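# Virk update adds force-guided planning for computer disassembly

RINDMONT – Corka has released a new version of Virk, its control and planning software for robot arms that take apart and refit used desktop computers. The update changes how the software plans moves inside a crowded case, and it gives operators a log they can read without going through raw joint data.

The release has been running since January at the company's Rindmont bench, where arms work on tower PCs laid flat with the side panel off. Hard drives are the main job for now.

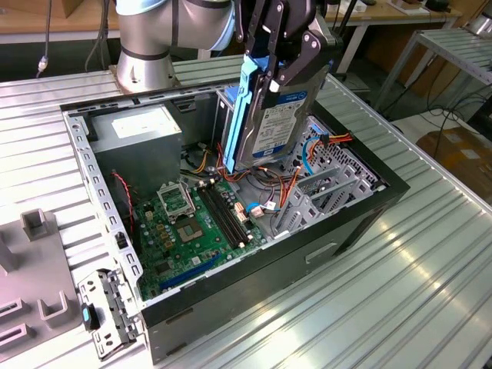
*A gripper holds a hard drive in a blue caddy over an open tower at Corka's Rindmont bench.*

Earlier versions of Virk planned the whole path before the arm moved. If a cable lay across that path, the arm stopped and waited for a person. The new planner splits each path into short segments and checks the force reading at the end of every one. When the reading is too high, it backs up one segment and tries a different wrist angle. It will do this 4 times before it asks for help.

Cables are still the hardest part. Virk's perception module handles rigid parts such as drive cages and power supplies as fixed shapes, but it marks wiring as a soft zone where the arm may pass at low speed. The zone map is refreshed 60 times a minute.

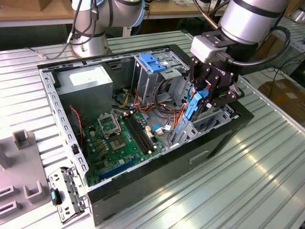 *A gripper at a blue drive bracket inside an open tower. Corrado Cirillo is planning software lead at Corka.*

Cirillo said most of the work went into the last few inches of travel, where the camera view is often blocked by the gripper.

"Once the fingers are down in the case, you can't trust the picture much," he said. "So the planner leans on force and on what it saw before it went in. We log both, and you can play them back side by side."

The team tested the planner on 1,624 recorded attempts at drive handling. It finished 1,401 of them without a person stepping in. Cirillo said the failed runs were mostly tight latches and drives that sat crooked in the bay, and that a fix for the second problem is being tested.

Fundolberg, a parts refurbisher, will be the first outside site to run the update. It plans to start with one bench and keep its current manual line open during the trial.

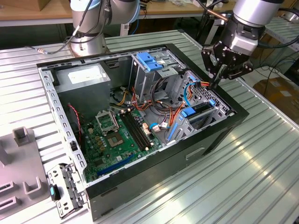

## Availability

Current Virk users can install the update through the normal channel. Older calibration files will load, but Corka recommends a fresh hand-eye calibration before the force checks are turned on. The playback tool is included and runs on a separate machine from the arm controller.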